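HOSP 12: Housekeeping and Commercial Surfaces
Week 8 handout: Benches, tables and other flat things people put other things on

Bring this to the tutorial. Last term a good third of the group turned up with the Week 7 handout and a confident expression.

Where we are

We've done floors, and we've done the long, sad chapter on grout. This week is horizontal work surfaces: prep benches, servery counters, bar tops, the table in the staff room with the ring marks. The readings are the surfaces chapter in your course reader and the Dosora case study, which is short and contains one useful page (you'll know it when you reach it; it has the cleaning roster on it).

Some terms

Cleaning means removing soil you can see or feel. Sanitising means reducing what's left to a safe level. You can't do the second until you've done the first, and a sanitiser sprayed over dried gravy will sanitise the top of the gravy. Please use the two words properly in your assignment. "Wiped down" is neither and will be marked accordingly.

Contact time is how long the surface has to stay wet with product for the product to work. It's printed on the label. Read the label in the storeroom, where there is light, and not halfway through service with your glasses fogged.

Sheen is how much light a surface throws back. It has no bearing on hygiene, though it has a great deal of bearing on complaints. A slightly glossy bench in a mid grey will hide crumbs and show every smear. A matt one hides the smear and keeps the grease.

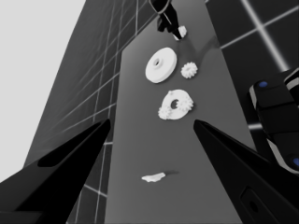
Notes by the unit coordinator, School of Hospitality. Revised February.

Long surfaces

The classic error on a long bench is to start at the near end because that's where you're standing. You then lean across your own clean patch to reach the far end, and your apron finishes the job for you. Start at the far end and work back. Overlap each pass by a third of a cloth.

Fold the cloth into quarters, then in half again. That gives you 8 faces on each side of the fold if you're optimistic and rather fewer if you drop it. When a face is soiled, turn to the next. When you run out of faces, the cloth goes in the laundry tub. It doesn't go over your shoulder.

Dilution, again

The practice concentrate is a 1 in 300 mix for general benches. For the calculation exercise, assume a bench takes 300 mL of made-up solution and that you have 12 benches. Work out the total, then the concentrate needed. Most of you will get 12 mL. One of you, going by experience, will get 12 litres, and I'd ask that person to picture carrying it.

The case study

The Dosora café switched from daily to per-service cleaning of its servery and found that staff were doing less of it, on paper at least. The Sesivix consultants blamed the form. The staff blamed Sesivix. Read both versions and note who was asked to fill in the form, when, and whether they'd been given a pen.

Tutorial questions to think over

Who should own the bench between shifts?
What would you write on a roster so that a tired person at 11 pm could follow it?
Is a signature evidence of cleaning, or evidence of a signature?

Assessment reminder

Your surface care plan is due at the end of Week 10. Pick a real workplace, with permission. Plans for your own kitchen will be accepted only if your flatmates are prepared to be interviewed, and in previous years they've had rather a lot to say. Late submissions go through the online form, as does everything else, including requests to change the online form.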